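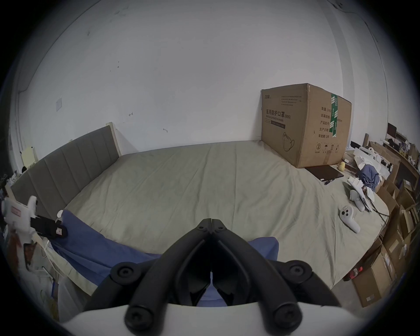

About Rarnenar

4 min read

Rarnenar tests whether machines can do household and shop-floor chores, and publishes what it finds. We are an independent evaluation group based in Prudthorpe. We do not build robots and we do not sell them. Clients send us a machine or a trained control policy, we run it through a fixed set of chores, and they get a report with every attempt logged, failures included.

The short answer to the question in our inbox is: some chores, some of the time, in rooms the machine has seen before. Moving a full bin from one marked spot to another is close to solved. Folding a towel on a table is possible but slow. Folding the same towel on a made bed, where the surface gives and the sheet moves with it, is still hard.

What we test

The current chore list has 82 entries, split between home and shop floor. Home entries include folding, wiping, sorting cutlery and clearing a bed. Shop-floor entries include kitting, bagging, label checks and restocking a shelf from a mixed carton. Each entry has a written start state, a written end state and a time limit. A run counts as a pass only if the end state is met with no human contact.

Cloth has its own section. A rigid part has one shape and a known set of grasps. A length of fabric twists and bunches when it is pulled from two ends, and two-finger grippers have to agree on tension without much sense of touch.
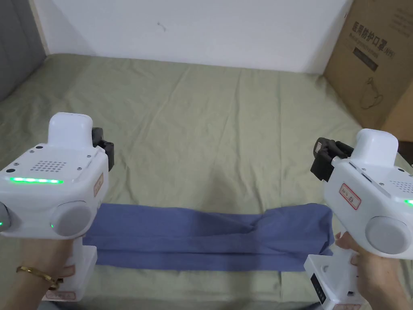

For cloth entries we also record people doing the chore with hand-held grippers before any machine attempts it. The reasoning is simple: if a person limited to two jaws per side can't finish inside the time limit, the limit is wrong or the hardware is. We have rewritten 23 entries on those grounds.

How we score

Every machine gets 100 attempts per entry. We report pass rate, median time and number of resets. We do not combine them into one score. Zeltov, our logging software, timestamps each run and is free to download.

Carvalho, our second site, opened in March and handles the shop-floor entries. To date the two sites have completed more than 346 full evaluations.

Page updated September 14, 2022

Comments (3)

gasket_two
Do you publish the start states for the cloth entries? "Crumpled" covers a lot of ground.

Rarnenar
Yes – they are in the appendix of each report. Crumpled means dropped from shoulder height, once.

millroad
We run a small laundry and would settle for a machine that does flat towels only. Slow is fine if it can run overnight.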